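Datasets / Textiles and Household

3 min read

# Dendmont Care Label Survey

Wording and symbols from the care labels of everyday clothing, typed up by hand and matched to fiber content. The survey began as a lookup table for the Macapagal laundry guide and was split off when it got too large to keep inside that project.

## What is in it

Each row is one garment. The main file is `labels.csv`, with these columns:

- `item_id` – a short code, never reused
- `garment_type` – shirt, pants, sweater, jacket, bedding, other
- `fiber_text` – the fiber content as printed, with the original spelling
- `wash_max` – highest wash temperature on the label, in Celsius
- `dry_code` – drying instruction, mapped to our own list in `codes.csv`
- `iron_code` – same, for ironing
- `free_text` – anything else printed, such as "wash with like colors"
- `legibility` – 0, 1 or 2

A legibility score of 2 means every word and symbol could be read. A 1 means some parts were worn but the fiber line was clear. A 0 means the label was there and too faded to use. Rows scored 0 are kept so that people can study label wear, but you will want to drop them for most other work.
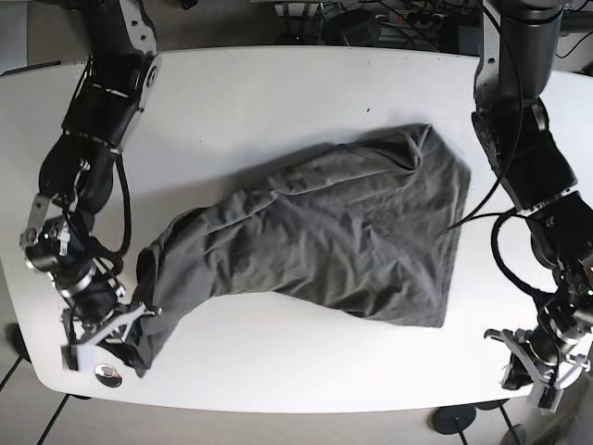

Garments with no label at all are left out of the main file. They are listed in `unlabeled.csv` with the garment type and nothing else.

## How labels were read

The clothing came from two thrift stores, Surier and Druneck, which let us go through stock before it was priced. Each label was read by one person and checked by another. Where the two readings differed, the garment was pulled again and the second reader's entry was used only if both agreed on it. If they still disagreed, the field was left blank.

Temperatures given in Fahrenheit were converted and rounded to the nearest value on the standard symbol set. Labels that say only "warm" or "cold" have a blank `wash_max`, and the word goes in `free_text`. We did not guess at a number.

The highest value in the column is 70. A few older cotton sheets carry it, and it is not a typing error.

Fiber text comes in 17 languages. We did not translate it in this file. English names are in `fiber_map.csv`, which joins on the printed string, so check for trailing spaces before you merge.
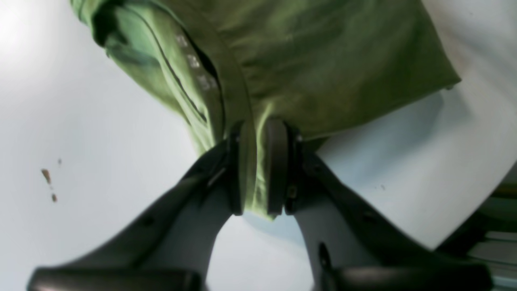
## Known problems

- Winter clothing is overrepresented. Most of the reading was done in February, when the stores had coats and sweaters in stock.
- Children's sizes are nearly absent.
- Dry cleaning letters inside the circle were skipped in the first batch and are blank there. Blank does not mean the label had no circle.
- Blends are stored as one string. "60% cotton 40% polyester" and "cotton 60 polyester 40" are separate values until you run them through the map.
- Lining and shell are not split for jackets – both end up in `fiber_text` with a slash between them.

## Use

Fine for teaching, for laundry apps, and for work on label wording. It should not be used to say what share of clothing is made from a given fiber. Two stores are not a sample of anything larger.

## Changes

Version 2 fixed the drying codes for wool and added the legibility column. Files from version 1 will not join with the current `codes.csv`.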